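Ticket: Stock count wrong after Friday sync
Product: Illska shop till, with Midon web shop add-on
Opened by: Aranka Bakos, Nogueira Toys and Gifts
Handled by: Mutua Simiyu, second line
Priority: Normal
Status: Closed

Aranka Bakos wrote:
Since the Friday sync our web shop shows the wrong stock for soft toys. The till says 21 of the purple plush bunny and the web shop says 40. Other soft toys are out as well, but that one is the worst. Jigsaws, cards and wooden toys look fine. We have had two web orders for things we do not hold. I have switched off web sales for the whole soft toy section until this is sorted.

Mutua Simiyu wrote:
Thanks. Please could you tell me:
Which version of Illska is on the main till (Help, then Version)?
Did anyone import a supplier price list last week?
Is the item set up as one product, or as a product with variants?
Please also attach a picture of the item. There are three with nearly the same name in your database.

Aranka Bakos wrote:
The version screen only says "up to date". Renata Vergara did import the new Ernard price list on Thursday after closing. I don't know about variants, it was set up before my time. Picture attached.

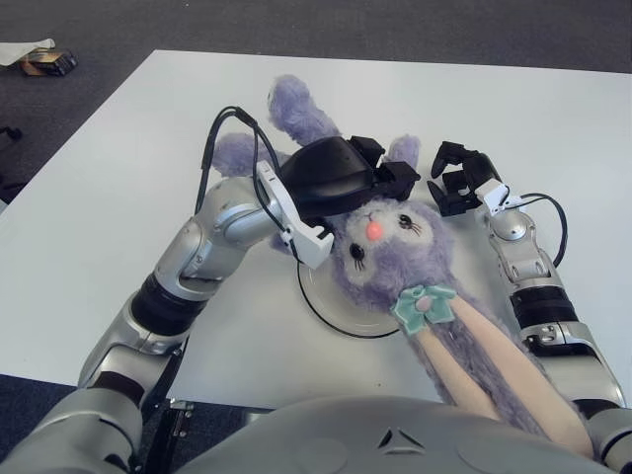
Attachment 1: purple bunny, green bow

Mutua Simiyu wrote:
Got it, that matches the second of the three records. The other two are an old size you stopped selling and a blank one with no price.

I have gone through the sync log. The import finished at 18.40 with no errors. The sync started at 06.00 the next morning and gave 90 warnings, all the same: "Duplicate supplier code, quantity added". Every one is in the soft toy section.

What has happened is that the new price list uses longer supplier codes. Illska kept the old codes and added the new ones as second entries. Midon then read both entries and added the quantities together. The old entry still had a count of 19 from before your last stocktake, so 21 and 19 gave you 40.

Your till figures are right. Please don't change any stock by hand for now, as it will make the clean-up harder.

Steps tried:
1. Ran "Refresh web stock" from the Midon menu. No change.
2. Cleared the Midon cache and ran it again. No change.
3. Turned on "Ignore inactive codes" and ran it again. Some lines came right, but not the bunny. Its old code is still marked active.
4. Made a backup, then set the old codes to inactive on a test copy and ran the sync there. All quantities matched the till.

Are you happy for me to do step 4 on the live system? It needs the till closed for 20 minutes.

Aranka Bakos wrote:
Yes, but not before we shut at half past five. Lamai Pongsiri is on the till today and will log out when she cashes up. Will the old sales history stay? We use it for ordering.

Mutua Simiyu wrote:
Sales history stays. Inactive codes still show in reports if you tick "Include inactive".

Mutua Simiyu wrote:
Done at 17.50. Sync ran with no warnings. The bunny shows 21 on both sides. You can turn web sales back on.

Before the next price list, go to Import, then Options, and choose "Replace supplier code". It is set to "Add" by default.

Aranka Bakos wrote:
Checked a handful this morning and they all match. Web sales are on again and I have passed the import setting to Renata. Fine to close.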